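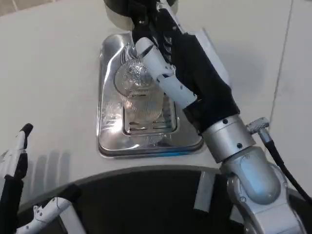
Account Retention Analyst, Cilari

Full time, 2-year contract with option to extend. Posted Dec 26, 2020.

Cilari supplies subscription billing software to regional utilities and service firms. The client accounts unit covers 2,568 active accounts and is hiring an analyst for renewal forecasting. The post reports to the unit lead at the Mazurek office; remote work is possible after the training period.

Duties
Maintain the monthly churn report by contract type and region.
Flag accounts with falling usage or repeated invoice disputes and pass them to the account managers within 48 hours.
Run exit surveys with departing clients and code the free-text answers.
Check renewal records in Stastus against signed contracts – mismatches are corrected at the source, never in the report.

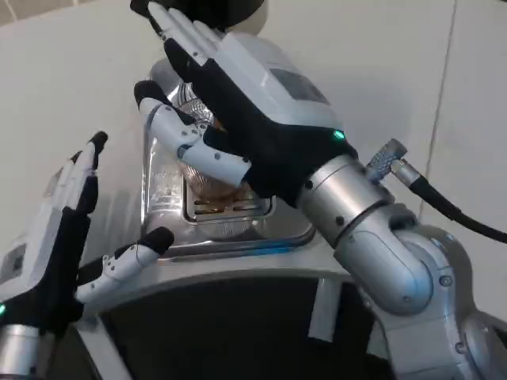 One of the current analysts, asked what takes up most of the week, replied that it was the survey coding, and that applicants should expect to read a lot of short, irritated comments about invoices before they build any model.

Requirements
Working knowledge of SQL and spreadsheets. Experience with billing or customer support data. Clear written English. Familiarity with Billent is useful but can be learned on the job.

Applying
Send a resume and a one-page writing sample describing a data problem you have worked on. Shortlisted applicants will receive a test file of 200 account records and a set of written instructions. The next intake is in July.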